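Insertion board, bimanual demos
9 August 2021

Setup carried over from the last entry: both arms, printed board on the dark table, black curtain behind. Blue parts throughout, because the Dullent people printed a whole batch in blue before anyone asked what color we wanted. It has worked out fine. Blue on white is the one thing the vision side has never complained about.

Target for the month is 900 usable episodes on this board. The counter on the recorder says 1221. Anyone feeling cheerful about that should read the next paragraph.

The counter goes up every time the pedal is pressed. It goes up for a dropped peg, for a false start, and for the operator resting a foot. So 1221 is a record of how often we have pressed a pedal. The usable number comes out of review, and review is behind. I have asked for a second counter. Until it exists, please stop quoting the first one in the Zendbridge calls.
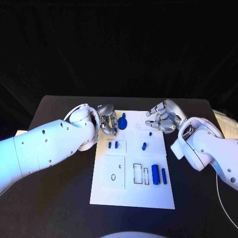
Small part in the left hand, right hand open and waiting.

Notes on the above kind of episode. The left hand does the fine work and the right hand hangs over the board with nothing to do. Fine for a one-handed insertion, but the model will learn the hanging too, and it will learn it thoroughly. Last round we ended up with a policy that hovered beautifully. Park the idle hand in the same place every time, open, clear of the upper right panel. If you need to scratch your nose, end the episode first.

Also: fingers fold right over the small pieces. From the head view there is very little blue left to see once the grasp closes. Whoever labels grasp start should use the last moment the piece is in plain view and stop guessing by finger angle. Two labelers guessing by finger angle gave us two different datasets.
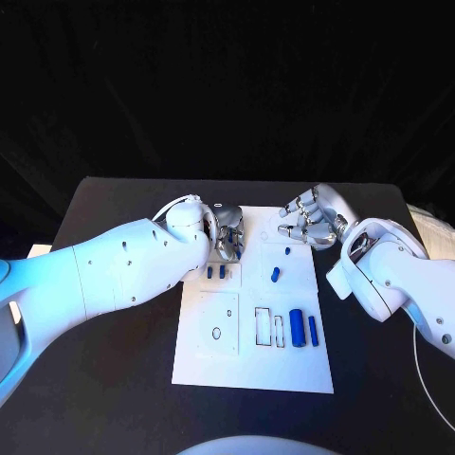

Lighting

We are varying the color of the room lights on purpose, as agreed. Cyan, violet, pink, plain. The arms pick it up far more than the parts do, and under the stronger settings the casings stop looking white at all. Good for the model, bad for anyone who has to sit in it for a full shift. I went home and my kitchen looked green.

Rule: set the light before pressing the pedal and leave it alone until the episode is over. Write the setting in the log. "Nightclub" is not a setting, whoever that was.

The violet runs need a second look in review. Blue parts go very saturated there and the color threshold Nkuna gave us for auto-cropping was tuned under plain light. It may be perfectly happy. I would like to see that before we put the whole batch through it. 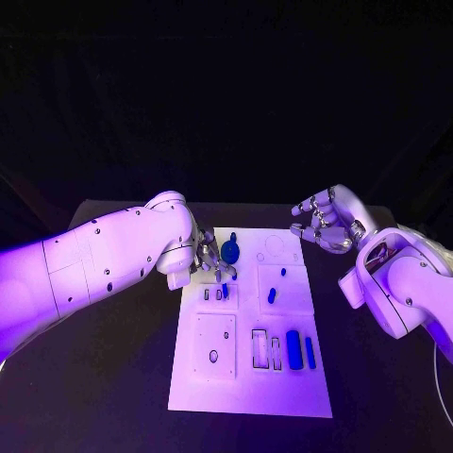
Layout and resets

Reset between episodes is still by hand and still the slowest part. Current practice, written down at last:

Check the parts against the reset card before anything else.
Gear goes at the far end of the board, knob up.
Thick cylinder and thin rod beside the two long slots, on the right.
Leave the short pieces a bit crooked. A tidy reset makes a tidy dataset, and the customer's bench at Rinurden is not tidy.
Hands off the table, then pedal.

Board rotation: we said small changes in angle between blocks and then spent most of the blocks with it dead straight, out of good manners I suppose. Turn it. A little is enough. Do it at the start of a block and log it, along with which hand is doing the work.

On that subject, we are heavy on left-hand grasps. Everybody on shift finds the left glove more comfortable, and the data says so. From here on, alternate: a block of left, a block of right, 9 episodes each, then swap. The right hand reaches across to the near left part of the board well enough when asked.

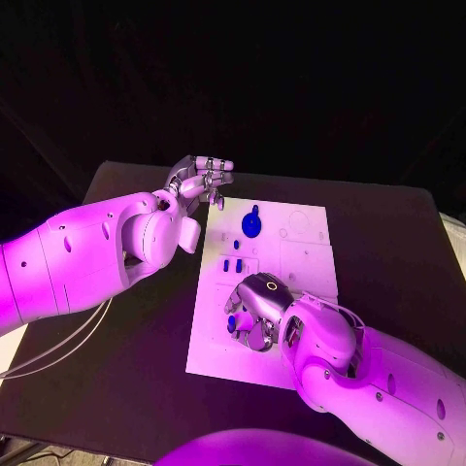 Right-hand blocks have their own trouble, mainly that the hand covers a good part of the board from the head camera while it works. I don't want to drop those episodes. The model is going to block its own view in real life and may as well get used to it. Tag them "occluded" and keep going. If the review tool still refuses the tag, put it in the comment field and I'll fix it up with a script.

To do before September:
Second counter on the recorder (asked for, see above).
Wrist camera on the right side, or a decision that we don't want one.
Swap the left glove, or make it less comfortable.
Review backlog. 3 drives on the shelf, none of them labeled on the outside. One is mine.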